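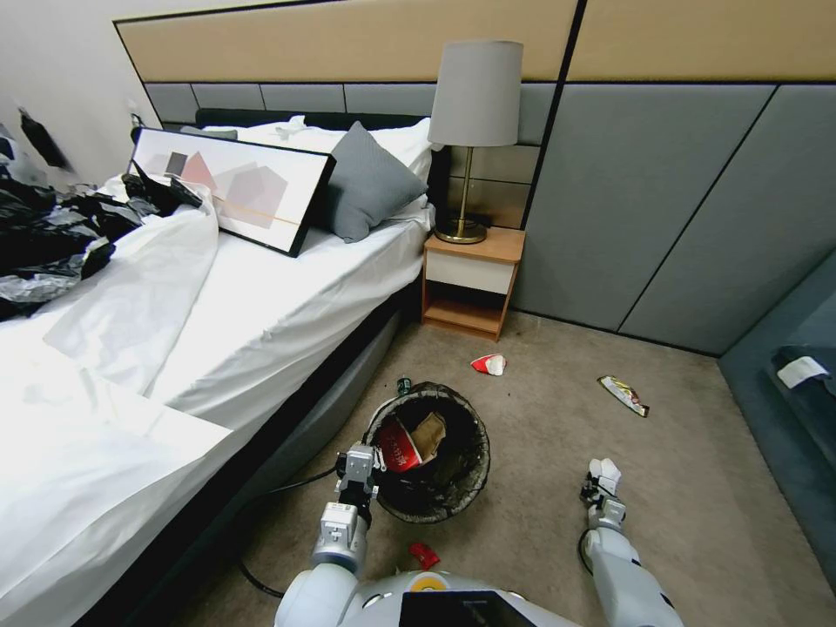
흰 침구를 누렇게 만들지 않고 세탁하는 법

흰 침구를 사면 호텔 같은 침실이 된다는 말을 저는 별로 믿지 않습니다. 처음 한 달은 그렇습니다. 그다음부터는 베갯잇 가운데가 누렇게 뜨고, 검색을 해 보면 식초와 베이킹소다를 한꺼번에 부으라는 글이 줄줄이 나옵니다. 저도 따라 해 봤고, 거품 구경은 잘했습니다. 누런 자국은 그대로였습니다.

제가 몇 년 동안 흰 면 침구를 빨면서 남긴 방법만 적습니다. 비법이라고 할 만한 것은 없고, 대부분은 덜 넣고 더 헹구는 이야기입니다.

먼저 버릴 것들

식초와 베이킹소다를 같이 넣는 방법부터 버리세요. 산과 염기가 만나 서로 중화되고 나면 세탁에 도움이 될 만한 것이 얼마 남지 않습니다. 보글거리는 모양이 그럴듯할 뿐입니다. 따로 쓰는 것까지 말리지는 않겠습니다.

식초와 염소계 표백제(락스)는 절대 섞지 마세요. 효과 문제를 떠나 염소 가스가 나옵니다. 헹굼 칸에 식초를 넣어 두고 본세탁에 락스를 쓰는 것도 하지 않는 편이 좋습니다.

섬유유연제도 저는 뺍니다. 향은 좋지만 섬유에 막이 남고, 수건과 베갯잇은 물을 덜 먹게 됩니다. 유연제를 넣어야 이불이 부드럽다는 분은 한 번만 빼고 헹굼을 추가해 보시고, 그래도 뻣뻣하면 다시 쓰시면 됩니다.

준비물

과탄산소다(산소계 표백제)
평소 쓰는 세탁세제
주방세제 약간
헌 칫솔
큰 대야나 욕조

과탄산소다는 성분표를 보고 사세요. 포장 앞면의 '강력', '친환경' 같은 말은 아무것도 알려 주지 않습니다. 저는 Drakley 제품과 이름 없는 대용량 봉지를 번갈아 써 봤는데 제 눈으로는 차이를 모르겠더군요. 지금은 3000원짜리 봉지를 씁니다.

1. 라벨을 읽는다

면이나 면 혼방이면 대체로 아래 순서대로 해도 됩니다. 실크, 울, 오리털이나 거위털 충전재가 든 것은 여기서 멈추고 라벨을 따르세요. 제가 쓰는 Loureiro 면 커버는 라벨에 40도라고 적혀 있어서 본세탁은 그 이상 올리지 않습니다. 물 온도는 높을수록 좋다는 말도 반만 맞습니다. 단추와 고무줄이 먼저 상합니다.

2. 얼룩부터 따로 본다

베갯잇 가운데의 누런 자국은 대개 땀과 피지, 얼굴에 바른 크림이 쌓인 것입니다. 기름기라서 표백제만으로는 잘 빠지지 않습니다. 마른 상태에서 주방세제를 조금 묻히고 칫솔로 살살 문지른 다음 15분쯤 둡니다. 피 얼룩은 반드시 찬물로 먼저 헹구세요. 뜨거운 물에 담그면 그대로 굳습니다.

3. 담근다

대야에 라벨이 허용하는 가장 따뜻한 물을 받고 과탄산소다를 완전히 녹인 뒤 침구를 넣습니다. 양은 제품에 적힌 기준을 넘기지 마세요. 두 배를 넣는다고 두 배로 하얘지지 않고 헹굼만 길어집니다. 시간은 한 시간이면 됩니다. 밤새 담그라는 글이 많은데, 물은 금방 식고 빠졌던 때가 다시 붙기도 합니다. 고무장갑을 끼고, 환기하고, 과탄산소다 녹인 물을 뚜껑 닫힌 병에 보관하지 마세요. 가스가 차서 터질 수 있습니다.

4. 세탁기는 반만 채운다

이불 커버 한 장에 베갯잇 4장, 저희 집 세탁기로는 이 정도가 한계입니다. 세제 광고는 꽉 찬 세탁조를 보여 주지만 커버는 물을 먹으면 서로 말려서 안쪽은 거의 빨리지 않습니다. 커버 지퍼는 잠그고 뒤집어서 넣으세요. 안 잠그면 베갯잇이 전부 그 안에 들어가 있습니다.

세제는 정량보다 조금 적게, 헹굼은 한 번 추가. 시간이 지나며 칙칙해지는 흰 천은 때보다 남은 세제가 원인인 경우가 꽤 있다고 저는 봅니다. 증명하라고 하면 못 하지만, 헹굼을 늘린 뒤로 확실히 덜합니다.

5. 바로 꺼내서 말린다

젖은 채로 두면 냄새가 납니다. 햇볕에 말리면 하얘진다는 말은 면에는 어느 정도 통합니다. 다만 5월만 돼도 꽃가루가 앉는 집이라면 실내 건조가 낫습니다. 건조기를 쓴다면 중간 온도로, 중간에 한 번 꺼내 엉킨 것을 풀어 주세요.

다림질은 선택입니다. 반쯤 말랐을 때 네 귀퉁이를 잡고 세게 털어 주면 주름이 많이 펴집니다. 저는 거기서 끝냅니다.

얼마나 자주 빨아야 하나

베갯잇은 일주일에 한 번, 커버와 시트는 2주에 한 번. 위 3번의 담그기는 매번 할 필요가 없고 두어 달에 한 번이면 충분합니다. 표백제는 산소계라도 반복하면 천이 약해집니다.

형광증백제가 든 세제는 빨고 나면 바로 하얘 보입니다. 때가 빠졌다는 뜻은 아닙니다. 아이보리색 침구에 쓰면 색이 이상하게 푸르스름해지니 피하세요. 제가 Unow 시트 한 장을 그렇게 망쳤습니다.

그래도 안 하얘진다면

오래된 황변은 이 방법으로도 안 빠집니다. 두 번 해 보고 차이가 없으면 그만두세요. 세 번째부터는 천만 상합니다. 그런 시트는 잘라서 창틀 닦는 데 쓰면 아주 좋습니다.

2018년 4월 7일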